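Moving into the flat next month – how much should I spend on sheets?
Home and Household board > Bedrooms and Linen

fleturora
Posts: 40

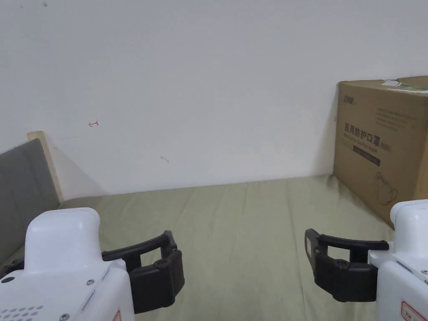
What thread count is enough for a normal cotton sheet that will be washed every week? Between 200 and 400 is enough, and above this you mostly pay for the number on the packet.

I write this first so that people who are in a hurry have it. The longer story is that I move in April and I must buy bedding for two beds. In the shop they showed me a set with 1000 on the label and the lady told me it lasts twice as long. I don't believe it, but I would like to hear from people who have owned such sheets for some years. Please excuse my English, I learned it mostly from manuals.

lobo_765
Posts: 2822
Your answer is right for percale. For sateen I would go a little higher, 300 at least, or it gets bobbles where your feet are. The 1000 is made by counting every thin thread inside a twisted yarn. Four plies, counted as four. So divide it and you have a very ordinary sheet, only heavier.

Nenance
Posts: 312
I disagree with lobo. I have had a high count set for six years and it is still the best one in the cupboard. Yes it is heavy and takes all day to dry. But it doesn't crease and I don't iron, so for me it was money well spent.

lobo_765
Six years with how many sets in rotation? If you have five sets, each is washed ten times a year. That is not the same test as fleturora's.

Nenance
Four sets. Fair point, but I still like it.

Matilde Cordeiro
Posts: 97
Good evening to all. I worked a long time in the laundry of a small hotel, so perhaps I can add something. The thread count was never written in our orders. We asked for the weight of the cloth and the length of the fibre, and we asked how much it shrinks after the first hot wash. A sheet which shrinks five per cent will come off the corner every night, and this wears it much faster than washing does.

For colour, we had only white, but at home I prefer pale green or grey. They don't go yellow in such an ugly way. Wash them inside out and not with towels – the loops of the towel rub the cotton and make it rough.

fleturora
Thank you Matilde, this is very useful. Where do I find the fibre length? On the packets I see only "100% cotton" and the count.

Matilde Cordeiro
If it is long, they will write it, because it costs them more. If nothing is written, take it as short or mixed. You can also hold one layer to the window. When you see thick and thin lines in the cloth, I would leave it in the shop.

orkunon
Posts: 58
Has anybody tried linen? I changed two summers ago and would not go back. It was stiff like a tablecloth for the first month, I admit.

Nenance
Tried it, hated it. It felt like sleeping on a sack, and I gave it the whole winter. My sister has it now.

orkunon
Then it was maybe a bad one. Mine was around 765 crowns for a single sheet, and after ten washes it was soft.

lobo_765
Linen is a matter of skin, I think, there is no use in arguing. But for somebody who must fill two beds at once it is a lot of money.

fleturora
I will not take linen now, perhaps later for one bed. My plan is two percale sets per bed, wash at 40, dry on the line when the weather allows. One more question. My mattresses are 28 cm deep with the topper. Is a fitted sheet for 30 cm good, or must I go to 35?

Matilde Cordeiro
Take 35. The 30 will fit in the shop and after the third wash it will not.

Nenance
Agree with Matilde here. And measure the topper when it has been out of its packaging for two days, mine grew by 2 cm.

fleturora
I will measure again tomorrow evening and write what I have bought.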